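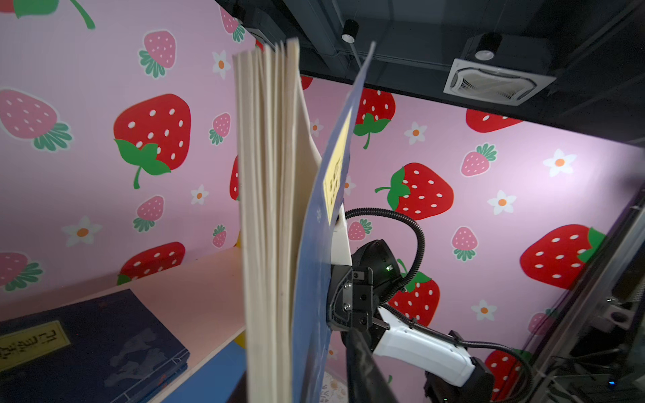
Page last changed: 2023-09-01

Search this site Enter keywords Go

Open day at the Clamberg bindery

I went to Clamberg in March expecting to be sold something, and I was. The open day at the bindery is free to enter, but the route ends in the shop, and the shop has no back door.

The leaflet promised "a living craft under one roof". What you get first is a car park, then a corridor with framed certificates, then a twenty minute wait while they gather enough people for a group. Our guide was Violeta Montecinos, who knew her stuff and plainly would have liked more time. She had to get us through five rooms in under an hour and kept looking at the clock over the door.

The sewing room was the best of it. Two women were sewing sections on to cords by hand, and one of them, Iolanda Nogueira, let us stand close and answered whatever we asked. I asked how many of the firm's books are sewn like this. Very few, she said. Most of the work is rebinding for libraries and law offices, and nearly all of that goes through the machines next door. The leaflet doesn't mention next door.

We did see the machines, from behind a rope. They are loud and quick, and I thought them more interesting than the talk on gold leaf, which was mostly about the price of gold leaf.

Then there are the numbers. A panel on the stairs says the firm has rebound 2,217 volumes for the Vidinbridge town library. Violeta said 2,200, fair enough, that's how people talk. But the short film upstairs says 1,000, and when I raised it Godfrey Lema from the front office told me the film was older. How much older he couldn't say. I only mention it as the same film claims that a Clamberg binding "will outlast its owner" and I would like to know who checked.

I had brought my aunt's atlas with me, spine gone, boards hanging on by threads. There is a repairs desk and they were polite about it. The quote was £39 for a new spine in cloth, keeping the old boards, with leather a good deal more. I'd been told less than that by Dimitriou in the market — no open day, no film — so I took the atlas home again.

Tea was decent. The cake was shop cake on a nice plate.

Would I go again? For Iolanda's room, possibly, if they let you stay in it. Parking is free but fills up by half past ten, and the toilets are across the yard. The stairs are steep and I saw no lift. Bookings are taken at the front office, and children under eight aren't allowed past the corridor.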